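Période d'essai en intérim puis CDI : reprise d'ancienneté ou pas ?
Forum Emploi et carrière > Contrats et embauche
Page 1 sur 1

mirabelle54
Bonjour à tous,
J'ai fait plusieurs mois d'intérim chez Stoltness, au service commandes, et on me propose maintenant un CDI sur le même poste. La RH m'a envoyé la promesse d'embauche hier. Il y a une période d'essai complète, comme si j'arrivais de l'extérieur, et pas un mot sur l'ancienneté. Mon agence d'intérim (Flurkon) me dit que c'est à voir avec l'entreprise, l'entreprise me dit que c'est standard. Est-ce que je peux demander que mes mois d'intérim comptent ? Je ne veux pas passer pour quelqu'un de pénible avant même d'avoir signé.

Tonio_RP
Oui, tu peux demander. Quand l'entreprise utilisatrice embauche après une mission, la durée des missions des trois mois qui précèdent est prise en compte pour l'ancienneté et se déduit de l'essai. C'est dans le code du travail, ce n'est pas une faveur. Tu réponds par mail, une phrase polie, et tu demandes une version corrigée.

vieuxcariste
D'accord sur le principe, moins sur la méthode. J'ai vu des promesses traîner des semaines pour une histoire d'essai. Si le poste t'intéresse, signe et règle ça après. L'essai, s'ils veulent te garder, ils te gardent.

Tonio_RP
Mauvais conseil, désolé. Une fois signé, il faut contester, et là ça devient vraiment pénible. Avant, c'est une ligne à modifier.

mirabelle54
Merci pour vos réponses. Il n'y a pas eu de coupure, ma dernière mission se termine vendredi et le CDI commence le lundi. Autre point : ils me proposent 2 000 euros brut, et j'ai appris qu'un collègue embauché en mars touche 100 euros de plus pour le même travail. J'en parle dans le même mail ou je sépare ?

lise.b
Sépare. L'essai, c'est une correction. Le salaire, c'est une négociation. Si tu mélanges, ils vont te lâcher l'un pour refuser l'autre.
Et ne cite pas le collègue. Dis que tu connais déjà le poste et que tu n'as pas besoin de formation.

vieuxcariste
Pour le salaire je suis d'accord avec lise. Chez Chukwu Logistique, où j'étais avant, ils avaient une grille et le chef d'équipe ne pouvait rien bouger. Par contre il pouvait faire passer quelqu'un à l'échelon 2 dès l'embauche. Demande s'il y a des échelons.

Pat_du_quai
Je ne suis pas du même avis que tout le monde. Pendant la mission tu touchais l'indemnité de fin de mission et les congés payés en plus. Beaucoup d'anciens intérimaires oublient ça et découvrent en CDI que le net du mois a baissé. Reprends tes bulletins et compare sur l'année, primes comprises, avant de parler d'un écart avec un collègue.

Tonio_RP
Attention quand même, l'indemnité de fin de mission n'est pas due si le CDI est signé tout de suite avec l'entreprise utilisatrice. Ça vaut pour la dernière mission. Donc à vérifier avec l'agence pour ne pas compter dessus.

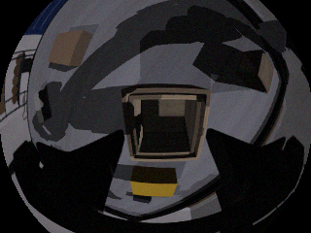 Pour la promesse elle-même, regarde aussi la classification et l'intitulé. Si tu passes de « préparatrice » à « employée polyvalente », demande ce qui change dans les tâches. Chez Skatico ils m'avaient fait le coup et je me suis retrouvé à faire l'inventaire un samedi sur deux.

mirabelle54
L'intitulé est le même, j'ai vérifié. Pour l'indemnité je ne savais pas, j'appelle l'agence demain.
J'ai envoyé le mail à Yetunde Haruna, c'est elle qui suit les embauches. Uniquement l'essai et l'ancienneté, comme conseillé.

vieuxcariste
Tiens-nous au courant. Et ne démissionne de rien en attendant.

mirabelle54
Réponse reçue le 8 mai 2025, un jour férié, je ne m'y attendais pas. Elle reconnaît l'erreur pour l'essai et m'envoie un nouveau document la semaine prochaine. Pour le salaire elle propose un point par téléphone. Il y a bien des échelons, je vais poser la question.

lise.b
Bien. Demande un écrit après l'appel, même deux lignes.

Pat_du_quai
Et compare quand même sur l'année.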